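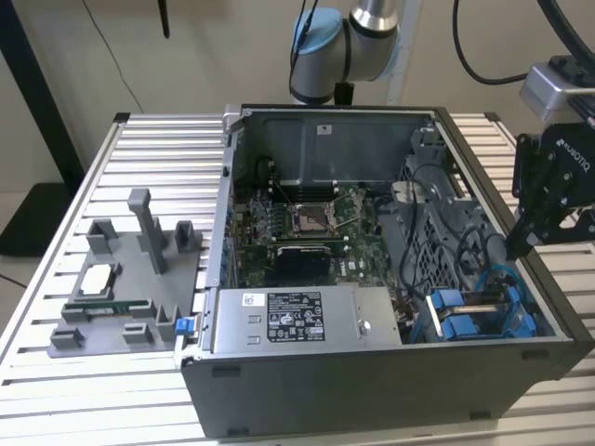

A desktop tower is a computer case that holds the main parts of a personal computer in one upright metal box. It is among the friendliest machines ever made for curious people: take off one side panel and nearly everything that makes the computer work is there to look at, reach and replace.

Layout

Most of the space belongs to the motherboard, a large circuit board that every other part plugs into. The processor sits in a square socket held shut by a metal frame and a lever. With the processor out, the socket is at its most delicate, and bent contacts are a common cause of a dead board. Memory modules stand in long slots next to the socket – usually 2 or 4 of them on home and office boards – and click into place with a firm push at both ends.

The power supply is a closed metal box with a printed label listing its ratings and safety marks. Drives live in a cage, often punched with holes so that air can pass through. Many office towers use colored plastic, blue being a favorite, for the latches and caddies meant to be moved by hand, a lovely bit of design that makes repairs far less scary!

Working position
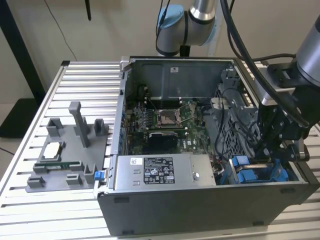 Towers are normally serviced lying on one side with the opening facing up. Cards and memory then go straight down into their slots, and a dropped screw is much easier to find. The power cord is unplugged first, and the power supply itself is left sealed, as it can hold a charge.

Repair and collecting

Older towers have a devoted following. The Kirkegaard list, kept on the hobby site Wikik, covers 1,802 case models, with notes on latches, screw sizes and drive bays. Repair evenings in Fenthorpe and Stasevo have brought more than 40 office towers back into use, many needing only fresh memory or a good dusting.

See also: Motherboard; Power supply unit; Drive bay

Last edited 2025-09-30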